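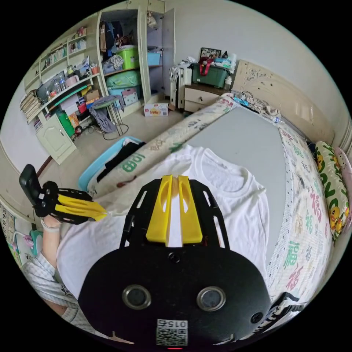

Mornora Community Help

Two-handed shirt folding with hand-held grippers: half the episodes rejected at trajectory check

Posted by flatpack_tee
September 2025

Our club at Clomness has a term project called Pumwood. The goal is a policy that folds a T-shirt with two arms, trained from demonstrations made with a pair of hand-held two-finger grippers. The operator works with one gripper in each hand. Pose comes from visual-inertial tracking on each gripper, and finger opening is logged separately.

We have recorded 200 episodes in one bedroom, with the shirt laid out flat on the bed. After processing in Caruso (v6 of the config that came with the class materials), 103 pass and the rest are rejected. The log gives one of two messages:

TRACK_LOST right, gap > limit
PAIR_OFFSET left/right exceeds tolerance

TRACK_LOST is the more common one and it clusters in the first fold, when the fingers are low over the middle of the shirt. PAIR_OFFSET shows up at any point. In the worst episode the two streams differ by 19 frames at the end, with no visible difference at the start.

Things already tried:

Re-ran intrinsic calibration on both grippers. No change.
Raised the gap limit. More episodes pass, but the replayed right-hand path jumps sideways at the point where tracking resumes, so they are no use for training.
Recorded in the evening with the ceiling light only. Slightly worse.
Swapped left and right units. TRACK_LOST stayed with the right hand and did not follow the unit.

The last result makes me think this is not a hardware fault. The right hand does most of the reaching across the shirt in our procedure. Is the white shirt the problem, and can any of the rejected episodes be recovered? The deadline for the written report is in December, so re-recording is possible but I would like to do it once only.
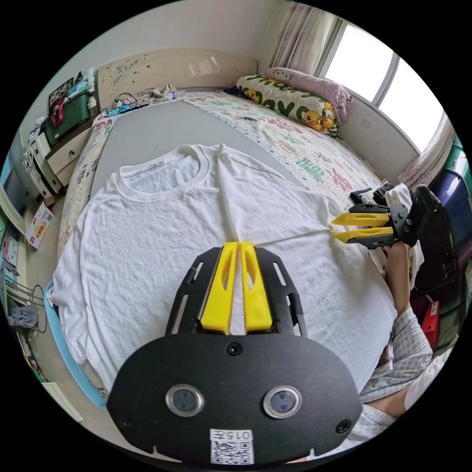
Filed under: Student projects / Demonstration data / Tracking

3 replies, sorted by votes

loopclosure
Marked as accepted

Your swap test is the useful piece of information. Loss that stays with the hand is a matter of motion and view, and recalibrating will not touch it.

A wide-angle lens held low over a plain white shirt has very little to track in the middle of the image. The tracker survives on whatever is at the edges: furniture, bedding, pillows. When you lower the gripper and rotate it at the same time, the edge features sweep out quickly and the cloth gives nothing in return. A plain gray board under the shirt helps with flatness but adds no texture either. Patterned bedding further out is worth keeping in view, as long as nothing pulls on it. If the cover shifts when the operator leans on the mattress, the tracker reads that as camera motion.

The two error messages have separate causes, so treat them separately.

For PAIR_OFFSET: a difference that is zero at the start and grows by the end is clock drift or dropped frames. It is not a bad start marker. Plot the timestamp difference between consecutive frames for each stream. A straight slope means drift, and you can resample one stream onto the other. Steps mean dropped frames, and you have to find where they fall. If they fall outside the grasp segments, interpolation is acceptable. If they fall during a grasp, discard the episode.

For TRACK_LOST: rejected episodes can sometimes be recovered by running the tracker backward from the last frame and joining the two halves at the gap. This works when the gap is short and the gripper is nearly still. It does not work across a fast reach. I would expect you to get some of them back and would not plan the report around it.

For the new recordings, I would change the procedure as follows.

1. Hold both grippers still for 6 seconds at the start, at chest height, with the far wall and furniture in view. Make a slow loop over the bed before the first grasp. The map needs those views before you go down to the cloth.

2. Keep translation and rotation apart on the approach. Turn the wrist first, then lower the fingers. Operators find this stiff for the first few trials and then stop noticing. 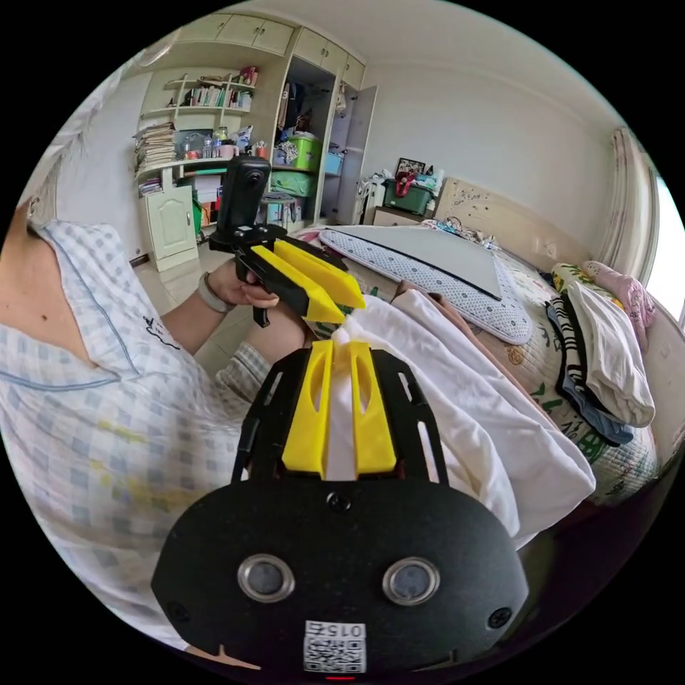

3. After each release, lift until the lens sees past the shirt again, pause, and continue. One lift per fold is enough. Trim the pauses later if the policy learns to wait.

4. Close and open both grippers together, twice, at the start and at the end of each episode. The finger signal then gives you two sync points, and drift can be measured directly.

5. Pin the board and the bedding so that they cannot slide against each other. Clips along the edge are sufficient.

6. Leave the curtains and the lighting alone within a session. Exposure changes near a window cost more features than dim light does.

hemline_b

we used a striped shirt instead of a white one and the problem went away. might be easier

flatpack_tee

The test set has plain shirts in it, so stripes only in training would be a concern, but mixing in a few is reasonable. Thanks.

odd_parity

Agree with most of the accepted reply. Two additions.

Check that the Caruso config has the finger mask enabled. The fingers occupy a fixed part of every image, and unmasked they contribute strong features that never move. With a blank shirt behind them they can outvote everything else, and the estimate freezes. A frozen estimate followed by a relocalization looks exactly like your sideways jump. The mask in the class materials was drawn for an older finger shape, so overlay it on one frame from each gripper before trusting it.

Second, split by session before you split into train and validation. Episodes recorded back to back on the same bed are close to duplicates, and the validation number will look better than it should.

flatpack_tee

The mask was enabled but shifted, and it left both fingertips uncovered. I redrew it and am reprocessing the full set now. The timestamp plot for the worst pair shows steps, all of them in the left stream — I have not located the cause yet. Will post the new pass count when the run finishes.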